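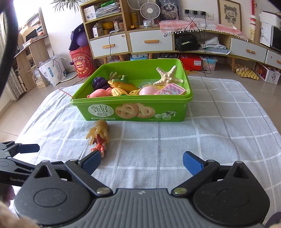 Toys in the green cookie tin, with the yellow squid thing out in front.

Our project for the spring class is called Kang. It's a two-arm sorting model: you give it a container with mixed small objects, and it should learn to take them out and put them back. There are four of us on it. Suha Obeidat and I collect the demonstrations, Orhun Erdem does the training runs, and Teodoro Xolalpa looks after the data and tells us when we've broken it.

I wrote in my last post that we were stuck on the simulator. We dropped it in March. The simulated toys were all boxes and cylinders, and the policy got good at boxes and cylinders. Then Orhun tried it on the arm in the lab at Bilness and it pinched the air next to a plastic grape bunch for a full minute. So we went to demonstrations done by hand, which means holding a gripper and doing the task yourself, over and over.

The assignment asks for 200 usable episodes. Usable means the whole move is recorded, the tracking doesn't drop out, and the object is let go on purpose and not fumbled. We had 60 after the first weekend. I had expected more, but you get tired, and tired episodes are bad ones. Suha set a rule that we swap or stop when one of us drops two things in a row.
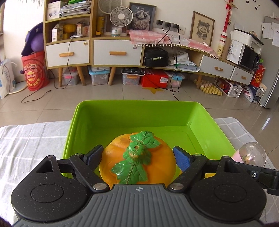
Round things are harder than I thought they would be. If the pads close a little above the middle of a ball or a pumpkin, it squirts downward and you have to start again. Suha comes in slowly and lets the pads settle before she lifts. I come in fast and correct at the end. Teodoro plotted both of us and you can tell who is who from the gripper width alone. He wants us to agree on one style. Our instructor, Aled Bevan, says to leave the variety in and just write down who did each episode, so that's what we're doing.

The other thing that took a while was the opening width. My habit was to open all the way every time. In a full container that means one of the pads runs into a neighbor and pushes it over. Now I open only as wide as the object needs plus a bit.
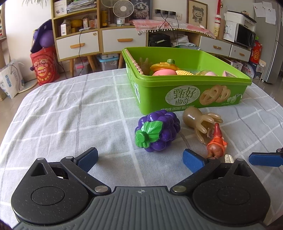
Soft rubber toys are the opposite problem. They don't slip, but they fold and bend, and the finger parts catch on whatever is next to them. Orhun asked for more of those because the first model treated everything as rigid. It would pull a rubber toy up and carry along the one it was tangled with. We now have a separate label for that, called "passenger." Teodoro picked the word.

For anyone starting something similar, the notes I wish I'd had on day one:

Check the clock sync between left and right before every session, and again after any break. We lost an evening to this.

Watch your first recording all the way through before making the second.

Write the object name down while you're holding it. Going back later to work out which pink thing was which is slow.

Don't rearrange the background halfway through a set. If you want a change, finish the set and start a new one. 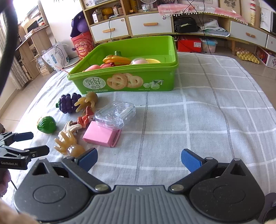 Orhun's latest run is trained on everything up to last Saturday, which comes to 2,065 separate grasps once the episodes are cut up. It finds the hard plastic toys well and places them well. Choosing what to pick next is still weak. With a layout like this one, where the purple grapes have a tan rubbery toy right beside them and a second tan one is over by the left jaw, it wavers between the two tan ones and sometimes never commits. We're going to try giving it the target name as an input and see if the wavering goes away.

Nour Khasawneh from the Rullton team has the same trouble with their cups, and they got past it by adding more starts where the gripper is already close to one object. We'll record a set like that next. Suha is doing the left hand and I'm doing the right, then we trade.

The demo is at Skendby at the end of the term. I'll post the next numbers when Orhun has them.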